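Section 7. Recording pick examples on the Jikov cell

Last edited 12 Mar 2024

I wrote this part after my first month of running sessions, so you get my habits along with the official steps. Poppy Crabtree wrote the wiring section before it, and if something in there disagrees with me about cables, go with Poppy!

Before you start

1. Power up the arm and let it finish homing. Keep your hands out of the bin until it has.
2. Open Urkadeck on the cell computer and make a new session. Use the object set name first, then your initials.
3. Check that the bin is clamped on both sides. Give it a good push — if it slides at all, redo the clamps.
4. Look at the live view and make sure you can see the whole front compartment.

Loading the bin

5. Pick out your objects from the Greenwood crate. I like a real mix: something with thin parts, something see-through, something shiny, and a toy or two with arms and legs sticking out everywhere.
6. Put them all in the front compartment and leave the rear one empty. The rear one is where the picks go.
7. Don't tidy! Let cups lie on their sides and let things lean on each other. My first batch in February was so neatly spaced that the model got lost the moment two objects touched.
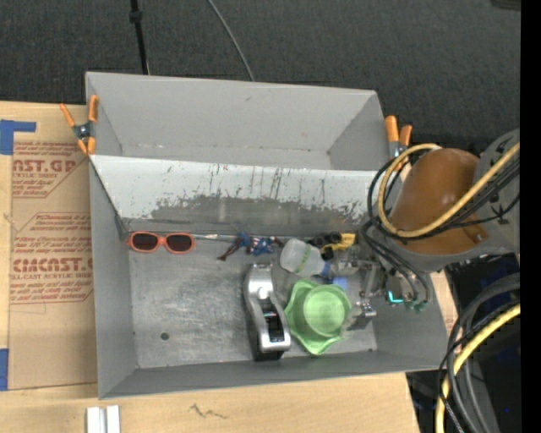 Recording

8. Press Start and drive the gripper down slowly with the hand controller. If you change your mind halfway, that's fine, just back off and come in again. We keep those.
9. Close on the object, lift it clear of the divider, move it over and let go.
10. Mark the attempt as Good, Dropped or Missed. Be strict about it. A pick that slips out over the divider is Dropped, even if it lands on the correct side.
11. Carry on until the front compartment is empty, then move everything back and shuffle it. I aim for 36 attempts in a session and take a break after that (my thumbs insist).

Note: Please don't delete your misses. Jordan Hartley uses them when training the grasp scorer, and a session with only good picks is much less useful to him.

Note: Flat things and thin rods are the hardest to grab. Try two different approach angles before you give up and mark a miss.

Caution: Watch the cable loops on the arm when you reach toward the far corners. If one pulls tight, stop, back out the way you came, and re-route it before the next attempt.

Caution: Never reach in to fix an object while the session is live. Press Pause, wait for the arm to stop, and then move it.

Saving

12. Press End Session and wait for the upload to Troltitby to finish before you close the lid on anything. If it fails with error 51, restart the upload from the Sessions tab. Your recordings are still on the local drive.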